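Category: Garage & Storage > Bins and Totes

Scuffed gray storage bins, can the floor be cleaned up?

Posted September 20, 2023 by Fliltevby

I bought two large gray bins secondhand in February. They have sloping sides and they sit one behind the other on a low bench in the garage, rims touching. I use the front one for whatever gets sorted that day, mostly small hard parts and packaging, and the back one takes overflow.

The floor of the front bin is a mess. It has faint scratches all over, cloudy smudges that come back after I wipe them, and a few lighter patches where it looks worn down. The back wall bothers me more. It has dark speckles along the bottom part of it and one darker blotch near the left end. I have tried dish soap and warm water, then a melamine sponge. The soap did nothing and the sponge made one spot shinier than the rest.

I am not sure what the bins are made of. The floor has a metallic look and the back wall is shiny near the top. Replacements are $95 each and I would like to avoid that. Is there a way to get the marks off, or should I put a liner in and forget about it?

Grorner

There are two separate problems here, so treat them separately.

The cloudy smudges are probably residue. Soap leaves a film if it isn't rinsed well, and then dust sticks to the film. Wash the floor again with a small amount of soap, rinse twice with plain water, and dry it with a clean towel. Don't let it air dry. If it still looks cloudy, wipe it with white vinegar cut half and half with water and rinse again. Try a corner first if you don't know the material.

The scratches and the worn patches are damage to the surface. No cleaner will remove them. You can sand the whole floor to make it even, but it will look dull and it will scratch again in a month if you keep dropping hard things in.

For the speckles, run a fingernail over one. If it catches, something is stuck on and you can lift it with a plastic scraper. If it feels smooth or slightly sunken, the surface is chipped or stained and scrubbing will only spread the shiny spots. Stop using the melamine sponge in either case. It is a fine abrasive.

I would put in a liner. A ribbed rubber mat cut to the floor size cost me $60 for both of my bins. Cut it a little short on each side so you can get your fingers under it to lift it out. Check that it lies flat in the corners, where sloped walls meet the floor.

Egan

Just paint it. Spray primer and then two coats of gray. I did a truck box that way and it was fine.

Rollar

I would skip the paint unless the bin only holds soft things. Paint on the floor of a parts bin comes off in flakes and the flakes end up in whatever you are sorting. The mat is the better idea.

If you do sand, use 100 grit only on raised edges and then go finer. Rinse out all the dust before you put anything back in.

Also swap the two bins every so often. The front one takes all the wear now.

Comments

Fliltevby: The fingernail caught on most of the speckles, so I'll get a scraper. The blotch is smooth. Leaving that alone.

Egan: Mine didn't flake but I don't throw parts in it.

Grorner: Plastic scraper, not metal. Go slow near the corners.
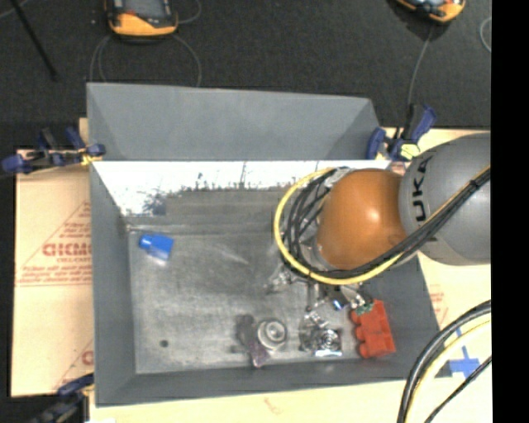
Fliltevby: Rinsing twice helped with the smudges on the back bin too. I'm going to measure both floors before I order the mat, in case they aren't the same size.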